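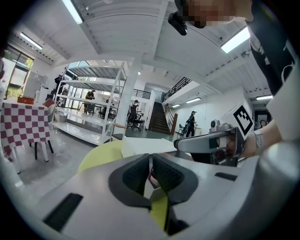
The main hall at Girnau, with the staircase leading up to the mezzanine.

The first thing Yara Chidiac bought for the hall at Girnau was a tablecloth. She had no table for it yet. It was checkered, it cost $31 with the postage, and she says she chose it because the room was so white that she could not tell where anything ought to go.

That was in August, when the building had been empty for two years. The firm of Jidach had used it as a showroom and had taken everything out when it left, down to the hooks by the door. What stayed was the shell: white slatted ceilings with the beams left showing, a thick white pillar in the middle of the floor, tall windows with trees outside them, and a dark wooden staircase going up to a mezzanine with black railings.

Chidiac and her business partner, Mostafa Hegazy, rented it as a shared hall. People come in to work at the tables, hold small workshops, or try out an idea that needs more floor than they have at home. The two of them had a lease, a kettle and a furniture budget that Hegazy describes as a good dinner for eight.

They decided early on to buy nothing built in. Everything had to be light enough for two people to move before breakfast, so that the same floor could hold a talk in the morning and a row of worktables after lunch. Hegazy had managed a restaurant and was used to turning a room over quickly. Chidiac had run an office supply store and was used to people complaining about chairs.

The white shelving was the largest purchase. It came from Gandeck, a dealer in used shop fittings 161 miles away, and cost $612 including the drive. The units are open on both sides, and Chidiac liked that she could stand one out in the room and still see the windows through it. She has kept several of the shelves empty on purpose. When they were full, she says, visitors treated them as the owners' cupboards and left their own things on the floor.

Hegazy wanted to fill them with plants. They argued about it for most of a month, and for now the plants are at his apartment.

The small tables were easier. A café called Ó Néill was closing one of its dining rooms and sold them cheaply. The tops were scratched, which is where the tablecloth came back into the story. Chidiac put it on the worst table and set a red chair behind it. It was meant to stay there until she found time to sand the top. She still has the sandpaper.

"People walk over to it," she says. "They come in, they look up at the ceiling, then they go and stand next to the tablecloth."

Ásdís Holst, an interior designer who looked at the plans as a favor, had told them something similar. Her advice was to leave the pillar alone and put color at table height. A large white room with color on the walls looks smaller, she told them, while the same color on a chair or a table gives people somewhere to head for. She also talked them out of a rug. Chairs with wheels catch on the edge, and a rug in a room with one main door is dirty by noon.

The brick wall was the one surface they disagreed with her about. Holst would have painted it white to match the rest. They left it red and stood open white shelving in front of it, with a few items on the shelves. Hegazy thinks it is the warmest part of the building, and it is where groups tend to collect when they are waiting for something to begin.

The round table came last. Chidiac had wanted a round one from the start for work done standing close together, where a corner would be in somebody's hip. A yellow-green top was the only color the seller had left.
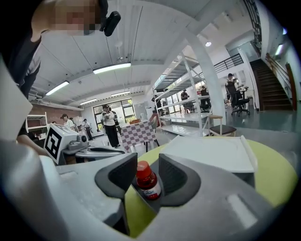
She lived with it for a week before deciding to keep it. Small things show up well against that color, she found, and it is hard to lose a pen cap or a screw on it. A white tray with a raised rim keeps whatever people are handling from rolling away. Trays have become something of a house rule. Anything small or likely to spill goes on one, and at the end of a session the whole tray can be carried off and the table wiped.

Efa Samuel, who books the hall for her evening bookbinding class, asks for the round table by name and brings her own lamp. She has less patience with the mezzanine. It is pleasant to look at, she says, but paper cutters are heavy and the stairs are the only way up. Her class stays on the ground floor, near the windows in summer and by the brick wall once it gets dark early.

Light was the other expense. The windows do most of the work until about four in the afternoon. After that the hall depends on its ceiling fixtures, which do not match and were fitted at different times by different electricians. Fiachra Breathnach, who rewired the building, offered to replace them all with one type. Chidiac had the price in front of her and asked him to make the old ones work. He did the job in two mornings and added a separate switch for the area under the mezzanine.

The next thing on the list is a coat rack. Hegazy has found one he likes at Gandeck, made of steel and taller than he is. Chidiac has asked him to find out what it weighs before he pays for it.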